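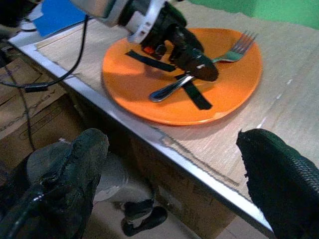
4. Leveling and First Fill

Reading time: 2 min

This section applies to the Zerkis countertop dishwasher, both door versions. Complete Section 3 (Unpacking) first.

4.1 Place the unit on a flat surface that can carry its full weight when loaded. Leave 2 inches free at the back for the hoses.

4.2 Turn the front feet until the door stays where you leave it at half open. Tighten the lock nuts by hand.

4.3 Push the inlet hose onto the faucet adapter until the collar clicks. Run the drain hose into the sink -- the end must stay above the water line.

CAUTION: Do not extend the drain hose. The pump is not rated for a longer run.

4.4 Open the faucet slowly and check both joints for drips. 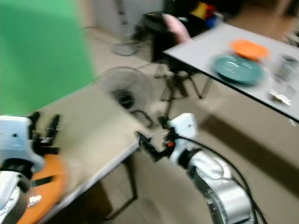 4.5 Fill the salt container before the first wash. Use coarse dishwasher salt only. Table salt cakes and blocks the valve.

4.6 Set the hardness dial. The factory setting is 2. For hard water, set it to 6 and check the glasses after a week.

4.7 Run the Rinse program empty. It takes about 25 minutes.

NOTE: Some water left in the sump after the program is normal. It keeps the seal from drying out.

4.8 Load plates facing the spray arm, then spin the arm by hand. It must clear all items.

If code F20 shows, close the faucet, unplug the unit and go to Section 7.

Text revised 2018-06-18, F. Ogundipe. Replaces the February issue.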